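Le devis est arrivé mercredi et je l'ai relu trois fois avant d'oser en parler à Marius. Bon, je m'attendais à pire, mais quand même ! Pour ceux qui prennent le feuilleton en cours de route : on réfléchit à un petit robot de réassort chez Lerndale, un bras sur base mobile, de chez Orko, qui rangerait les articles dans les rayonnages avant l'ouverture.

Le bras lui-même, c'est presque la partie facile. Ce qui me fait transpirer, c'est tout ce qu'il y a autour : les pinces de rechange, l'assurance, la mise en service, et puis les bacs (ah, les bacs). Toon Van Leeuwen, qui nous conseille depuis janvier, voudrait qu'on passe tout le magasin au même modèle. J'ai fait le compte, il m'en faudrait 125, plus 19 étagères à régler en hauteur. Marius Chiriac, lui, préférerait louer pendant un an et voir venir. Je penche de son côté, surtout que Blöndal propose une formule avec l'entretien compris et environ 200 euros de remise par mois si on s'engage sur la durée.

Reste la question du choix des rayons. Les paquets bien carrés, aucun souci. Mais chez nous il y a aussi des miroirs à main, des accessoires pour cheveux, des sachets tout mous, et chaque chose a sa façon de se laisser attraper.

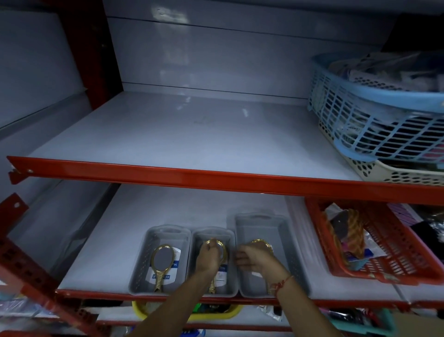

Du coup j'ai demandé à Orko un essai sur nos articles à nous, les fragiles compris, avant de signer quoi que ce soit. Ils m'ont répondu oui, à condition de payer le transport. Je l'ai ajouté au tableau, dans la colonne « divers » qui commence à être plus longue que les autres… Si quelqu'un parmi vous a déjà loué chez Taseren, je prends tous les retours, même les mauvais !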